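Technical Writer / Practice Editor, Tabletop Manipulation (part-time, fixed term)

Trestley is hiring one editor to maintain its good practice guide for small robot arms used in pick-and-place work at table height. The current draft runs to 39 pages and covers cable routing, gripper clearance, object placement between trials and operator distance.

Duties
Rewrite the draft rules so each one can be checked by a single person at the bench.
Attend test sessions in Nesau and record where operators depart from the written procedure.
Keep the change log. Every revised rule carries a number, a date and the initials of the reviewer.

Requirements
Prior work on safety or quality documents. Working knowledge of servo-driven arms. Programming is useful and not required.

Terms
70 hours per month at 80 percent remote, starting in April. A travel allowance of 3000 is paid for the full term.

Send a resume and one edited procedure, before and after, to Nele Verstraete by December 16, 2023. Technical questions go to Tonantzin Zepeda. Applications without the editing sample will not be read.
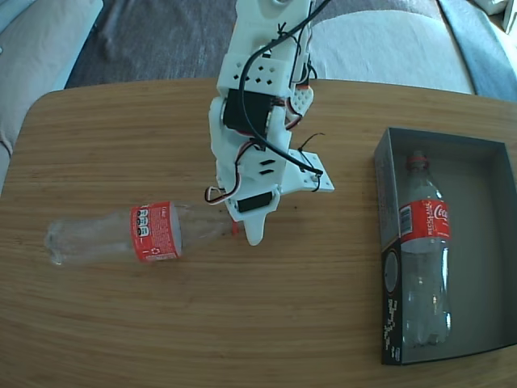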